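Callura Arts Center Opens Applications for Studio Residencies

The Callura Arts Center has opened applications for its residency program, which will place nine artists in shared studios at the former Gethin mill building beginning in October.

The program is open to adults living in the county who work in ceramics, textiles, printmaking or small sculpture. Each resident will receive a studio key, access to the kiln room and a monthly materials allowance of $300. No fee is charged to apply.

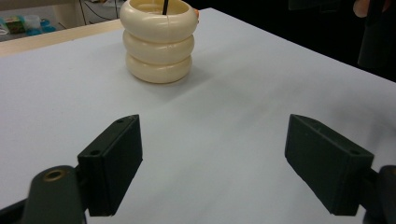
A cream-colored piece formed of three stacked rings.

The center received 29 applications last year for six places. The number of places was increased after work was completed on the second floor of the mill building, which adds 1,232 square feet of working space. The renovation was carried out by Modine, a local building firm, and included new windows, wider doorways and a freight elevator.

"Many people in this county have the skill to make serious work and lack only a room in which to do it," said Amanuel Feyisa, director of the center. "The added floor allows us to accept more of them, and to keep the building open later in the evening." 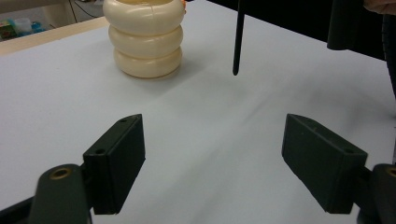 Residents will be expected to spend at least twelve hours a week in the building and to teach one free public class during their stay. Classes offered by the previous group included hand-building in clay, natural dyeing and bookbinding. A schedule for the coming season will be posted once the residents have been chosen.

Funding for the program is provided by the Kodance Foundation, which has renewed its support for a further three years.

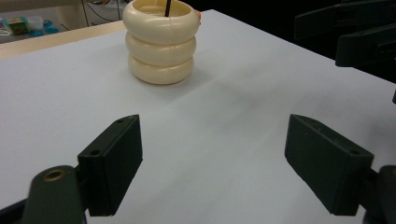 Applicants should submit a one-page statement, up to ten photographs of recent work and the name of one reference. Forms are available at the front desk and on the center's website. Applications may be delivered in person until 5 p.m. on the closing day, and all applicants will be notified by mail.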